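Open Day at Briturow

Posted 10/01/2025

I drove out to the Briturow workshop for their open day. Parking was easy and the sign-in took a minute. They gave everyone a paper badge and a map, though the place is small enough that you can find your way by ear.

The front room had a packing line that was switched off for the day. A man named Nelu Dinu explained it anyway. I had hoped to see it run, but the back room was better, so I didn't mind.

That was where they had the two-arm stations. Each one is a pair of arms bolted to a shared rail, with a camera on each wrist, and the job on the first one was putting clothespins in a plastic tub. Teodor Tănase was looking after it. He told us the arms learn from recorded runs where a person guides them through the job, and that they had 600 of those for the clothespins alone. Sessions last 26 minutes, then the person guiding takes a break. 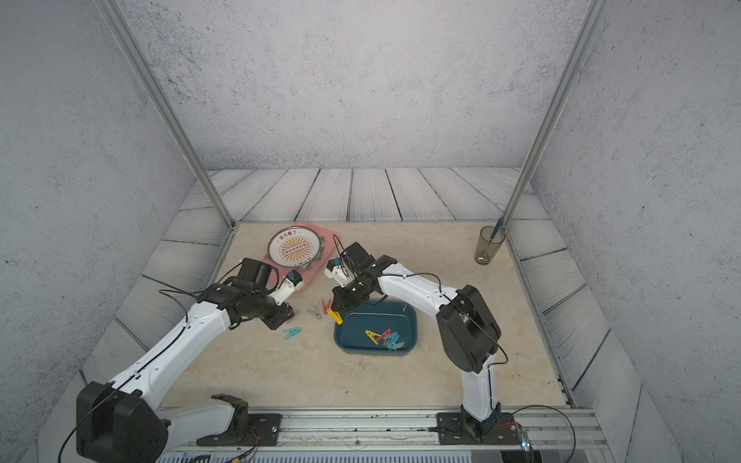 Amna Hashmi asked why anyone would start with clothespins, when a factory would want boxes or bottles moved. Teodor said they are cheap, they are awkward to pick up, and they land at a different angle every time you drop them. She said she would still like to see it do a bottle. He wrote that down.

I stayed at that station for roughly 6 minutes, longer than I spent anywhere else. The arms are quieter than I expected. What I mostly heard was the fan in the computer under the next bench.

Coffee was in the hallway. I talked with Ynyr Samuel about the price of used arms, which is still more than I want to pay. He thinks it will come down by February. I'm less sure.

There is another open day planned for spring. You have to sign up ahead of time, and they take groups of three or fewer. I put my name on the list before I left.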